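Plestdale 卓上セル シミュレーション環境 README

このリポジトリについて

Plestdale の卓上作業セルをシミュレータ上で動かすための設定一式です。アームの取り付け、作業台、小物の配置、カメラ、記録の手順が入っています。学習用のコードは入っていません。それは別のリポジトリにありますので、Ilir Dumitrescu に聞いてください。

この文書は主に Neema Ogola が書きました。日本語は母語ではありませんので、分かりにくいところがありましたら、遠慮なく直してください。設定ファイルの中のコメントは英語のままです。

フォルダの構成

config/cell.yaml　セル全体の設定（部屋、照明、作業台の位置）
config/arm.yaml　アームの取り付け位置、関節の範囲、初期姿勢
config/objects.yaml　小物の一覧と初期位置
assets/　三次元モデルとテクスチャ
scripts/　起動、点検、記録のためのスクリプト
episodes/　記録したエピソード
logs/　点検の結果

起動の手順

1. assets/ を全部ダウンロードします。途中で止まった場合は、フォルダを消してから最初からやり直してください。足りないファイルがあっても起動はしますが、小物が作業台の下に落ちることがあります。
2. scripts/check_cell を実行します。エラーが出たら、次へ進まないでください。
3. scripts/start_cell を実行します。画面に部屋が表示されるまで待ちます。
4. アームを初期姿勢に戻します（home コマンド）。
5. 小物を初期位置に置きます（reset_objects コマンド）。

4 と 5 の順番を逆にしないでください。アームが作業台の近くにある状態で小物を置くと、グリッパと小物が重なって、物理計算が不安定になります。前に Wekesa Mutiso がこの順番を間違えて、マグカップが部屋の外まで飛びました。

アームの取り付け

アームは上から吊り下げる形です。取り付け部の座標は arm.yaml の mount にあります。この値を変えた場合は、必ず関節の範囲も確認してください。取り付けが低すぎると、肘の関節が奥のキャビネットに当たります。キャビネットには衝突判定がありますので、当たるとアームはそこで止まり、指令との差が大きくなります。

グリッパを交換するときは、次の三つを一緒に変更します。
・モデルのファイル名
・工具先端の位置（tool_offset）
・指の最大の開き幅

tool_offset を忘れる人が多いです。忘れると、見た目は正しいのに、つかむ位置がいつもずれます。

作業台と小物

作業台は表面に穴が格子状に並んだ白い台です。穴はテクスチャではなく位置合わせの基準として使いますので、台のモデルを簡単なものに置き換えないでください。小物の位置は、台の左手前の角を原点にして書いてあります。
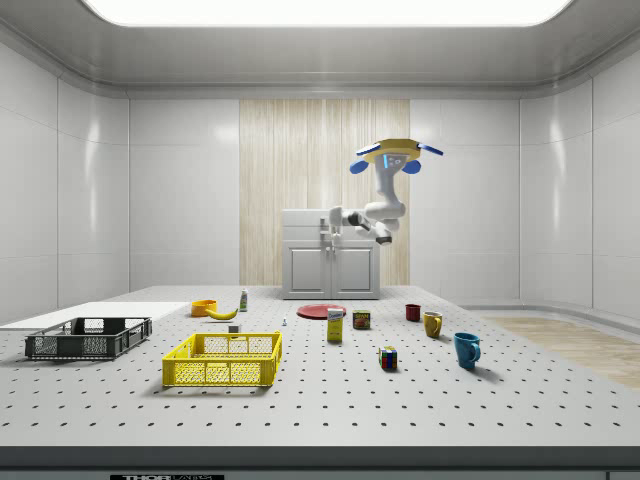
図1　セルの全体。左手前に黄色のかご、中央に赤い皿、右側にマグカップ。

かごは側面が格子になっていますので、衝突形状を単純な箱にすると中に物を入れられません。必ず分割した形状を使ってください。Pendo Were が作った形状が assets/collision/ にあります。計算は少し重くなりますが、安定しています。

バナナのように曲がった物は、摩擦の値に敏感です。objects.yaml の値は何度も試して決めたものですので、変更するときは元の値をコメントに残してください。ルービックキューブは一つの剛体として扱います。面は回りません。

照明

天井の照明パネルは一枚です。明るさは cell.yaml の light で変えられます。白い壁の反射が強いので、明るさを上げすぎると、白い小物の輪郭がカメラ画像で見えにくくなります。初期値のまま使うことを勧めます。

毎回の点検

記録を始める前に、次のことを確認してください。
・初期姿勢で関節の値が arm.yaml と一致している
・小物が台に沈んでいない、浮いていない
・グリッパの開閉が最後まで動く
・エラーのログが空である

点検の結果は logs/ に自動で保存されます。異常があった場合は、ログに自分の名前と、何をしたかを一行で書いてください。「動かなかった」だけでは、あとで調べることができません。

記録の内容

現在の版には 1,452 エピソードがあります。そのうち 206 は途中で物を落としたものです。削除しないで、failed という印をつけてあります。一つのエピソードは最長 3,000 ステップで、それを超えると自動で終わります。

各エピソードには、関節の角度、グリッパの開き幅、小物の位置と姿勢、カメラ画像が入っています。カメラは 2 台です。画像の時刻と関節の時刻は少しずれることがありますので、timestamp の列で合わせてください。

よくある故障と直し方

アームが細かく震える
制御の周期と物理計算の周期が合っていません。cell.yaml の dt を確認してください。

小物が初期位置に戻らない
グリッパがまだその物をつかんでいます。グリッパを開いてから reset_objects を実行します。

マグカップの取っ手をグリッパがすり抜ける
衝突形状が古い版です。assets/ をもう一度ダウンロードしてください。

起動のときに画面が真っ黒になる
多くの場合、描画のドライバの問題です。画面なしの設定（headless）で点検だけ実行して、通るかどうかを見てください。

変更の履歴

六月　関節の範囲を修正（Josphat Mutiso）。かごの衝突形状を新しくした（Pendo Were）。
その前の履歴は CHANGES にあります。

未解決のこと

・小さい物をかごの縁に置くと、まれに縁を通り抜けます。
・皿を横から押したときの滑り方が、まだ自然ではありません。

利用の条件

Plellberg との共同作業の範囲で自由に使えます。外に出すときは、先に Neema Ogola に連絡してください。三次元モデルの一部は条件が別ですので、assets/LICENSE を読んでください。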